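Maple board as a play surface for little blocks, oil or leave bare?
Windthorpe Makers Forum > Wood and Finishes

Flokar
2 September 2023

I've been meaning to ask this since June, and what with one thing and another I never got round to it. I want a proper board for small plastic shapes (stars, hearts and so on), something nicer to look at than a tray. 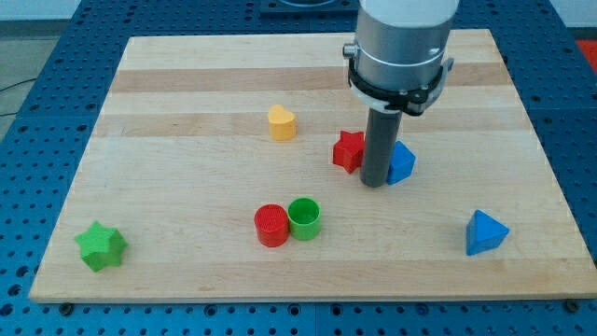
I'm leaning towards maple strips, butcher-block style, because I do love the way the pale and darker bands sit next to each other. My question is whether to oil it. Mine would be 51 cm along the long side and would live on the craft table, where it'll get sticky hands on it most afternoons!

Zarei
Oh, lovely idea. I'd oil it, two thin coats, and leave it a good few days before anyone plays on it. I did mine with Prendlow board oil and it has come up a treat, though it did make the tan strips a shade darker than I'd bargained for. Bright colours look so cheerful against it.

Prendlow_Fan_8
Going to disagree with Zarei, sorry, much as I like the oil (see username). Printed plastic can have fine ridges on top and they pick up anything greasy. My yellow ones went quite grubby and I was at them with a toothbrush for ages. Leave it bare, sand it very smooth and wipe it with a damp cloth.

Zarei
Were you giving it the full week, though? I've had no marks at all, and mine gets used by 6 grandchildren, not all at once thank goodness.

Prendlow_Fan_8
Erm, two days. Fair point. I'd still go bare for yellow and anything pale.

Flokar
Thank you both, this is ever so helpful. I think I'll oil the underside and an offcut first, then leave a yellow heart sitting on the offcut for a week and see what happens. Does anyone know if the edges want rounding over as well?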